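Recording Two-Handed Examples with Clear Objects

Last updated: 2021-07-18

This guide is for operators who record training examples for the Horgan policy at the Cudow site. It covers the clear panel task, in which a small print is displayed in an acrylic stand. Transparent parts are difficult for the model to locate, and the recordings must therefore be slow, varied and complete.

Before recording

Log in to Tinis and open a new session under your own operator code. Calibrate both hand-held grippers. Wipe the camera lenses with a dry cloth, and check that both gripper cables can move freely.

1. Take one gripper in each hand and hold both over the white surface, with the jaws pointing inward. Keep the stand between them.
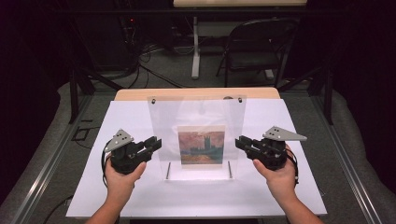 Wait for the start tone before moving. An episode that begins in motion will be rejected by the import script. Each operator records 34 episodes per session, and no episode may run longer than 90 seconds.

2. Approach the panel with the jaws open. Pause briefly before contact – the model needs several still views of a clear edge against a white background.
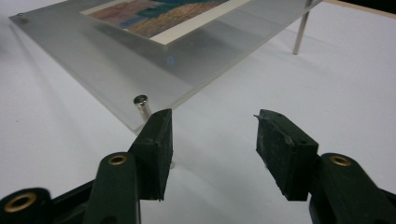
Gripper view: open jaws, with the acrylic panel and part of the print beyond.

3. Line up the two pads on either side of the edge you intend to grasp. If the edge is lost in glare, change the angle of your wrist and leave the lamps as they are.

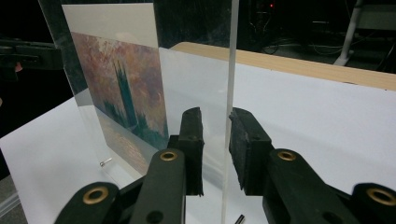 4. Close the jaws gently and complete the movement in one pass. Do not stop to correct a poor grasp. Release, back away and try again within the same episode.

5. End the episode with both grippers clear of the stand, then label it in Tinis as complete, partial or failed. Failed episodes are kept – do not delete them.

After the session

Upload the files to Fotach the same day. Local copies are removed after 7 days. Questions about labels should be sent to Liette Lemieux.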